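Keeper league: is a second base prospect worth a roster spot if he walks a lot but has no power?

Posted by Tomar_Keeper, Feb 28, 2026

Hi all, long time reader, first time asking. I'm in a 14-team keeper league and our cut-down is coming up fast. I have one spot left and I'm stuck between a college second baseman who just finished his first full pro season and a boring veteran outfielder who will give me the same line he gives me every year. 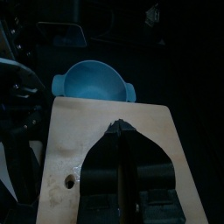
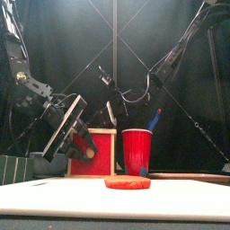
So the second baseman. He hit .329 after the promotion in August, walked more than he struck out, and stole 13 bases in the whole season. The catch is that he hit 7 homers, and most of those came in one very friendly home park. I watched a bunch of his games on the stream and the swing is pretty flat. Lots of line drives the other way, not much pulled in the air. The glove is fine I guess? He looked a little slow on the turn.

Our league counts on-base percentage instead of average, so he gets a bump there. We can keep a minor leaguer for as long as we want but he does take up a real roster spot, no separate farm list (I've complained about this for years). Would you hold him or take the safe outfielder?

cisisik
Hold him. I went through this with a very similar player and cut him in March, and I'm still mad about it. In an OBP league a middle infielder who walks is worth a lot more than people think, and the power sometimes shows up later once they learn which pitches to pull. Not always! But second base is so thin in a league your size that even ten homers with a good on-base number would start for you.

Two things I would check before the deadline. First, how did he do on the road? If the doubles were there too, I'd worry less about the park. Second, who is in front of him? If the big club has a second baseman signed for years, you could be sitting on that spot a long time — or he moves to left field, and then the bat looks pretty ordinary.

Also, have you tried trading the outfielder for a pick? Somebody always needs a steady bat right before cut-down.

Abreu Park Regular
outfielder. prospects break your heart

brurkeo
I'm somewhere in the middle. It depends on where your team is. If you finished near the top last year, take the veteran, those at-bats count and you can find another slap-hitting second baseman in July. If you're rebuilding, keep the kid and don't look back.

One thing I'd push back on is the August number. It's one month, and late in the season he's seeing a lot of tired arms and guys who just got called up themselves. I'd trust the walks more than the .329. What did his strikeouts look like against lefties? If you can find that split, post it and I'll take another look.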